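第4章 見学者を迎える日の手順(Huvgate 実演台)

4.1 準備

1. 白い天板の上を片づけます。前日の議事録、名札の束、誰かの飴などは、見学者が来る前に引き出しへ移してください。

2. 実演の品を天板に一つだけ立てます。Evham 棟では、縁から小さな熊が顔を出している砂色の器を使います。筒や箱でも動作は同じですが、見学者の足が止まる時間はまるで違います。

3. 左右のハンドグリッパーを持ち、指を開いた状態で器の手前に構えます。指の間に器が入る幅があることを確かめてください。
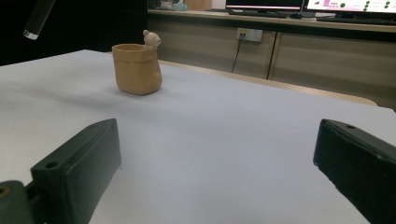 Ivar Ljungberg からは、開いたまま待つのは三分が限度で、それ以上は説明係の話を短くしてほしいとの意見が届いています。握る側の手首は、説明係が思うほど丈夫にできていないそうです。本書の改訂案では二分とします。説明係には伝えてありますが、効果は保証しません。

注意:器の顔を見学者の側に向けようとして、実演中に手で回さないでください。記録は最初からやり直しになります。

4.2 実演

4. 記録番号を読み上げます。練習用は192番、本番用は301番から始めます。番号を飛ばした場合は、堂々と続けてください。あとで台帳に書けば済みます。

5. 片方のグリッパーの指を低く寝かせ、器の横へゆっくり寄せます。もう片方は天板から浮かせ、指を開いて控えさせます。両手を同時に急がせると、見学者には喧嘩に見えます。

6. ケーブルは手の甲の側へ逃がします。引っ張られる感じがあれば、いったん止めて輪を直してください。格好は悪いですが、器ごと引き倒すよりはましです。 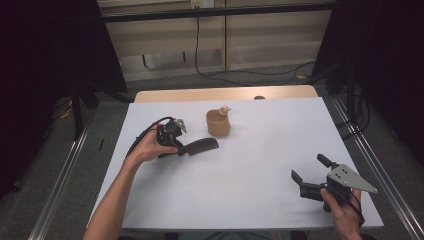 7. 終わりの合図は「置きました」の一言です。拍手が起きても、グリッパーを持ったまま手を振り返さないこと。

4.3 見学者に持たせる場合

8. 希望者には一人ずつ席についてもらい、指の開閉だけを先に試してもらいます。小学生はたいてい一度で覚えます。大人は先に仕組みの説明を求め、それから覚えます。

9. 体験は一人100秒までです。時計は Krajewska 式の砂時計でもかまいませんが、途中でひっくり返したがる人がいます。

注:「これは全部自動ですか」という質問には、人が手で見せた動きを記録している段階だと答えてください。がっかりした顔をされたら、熊の話に移ります。

4.4 片づけ

10. グリッパーを台に戻し、器を棚に返します。棚の暗証番号は3354です。見学者の前で読み上げないでください。1月の公開日に、Chaimae Ouazzani が拡声器を切り忘れたまま読み上げた例があります。番号の変更は Cillen に申請中です。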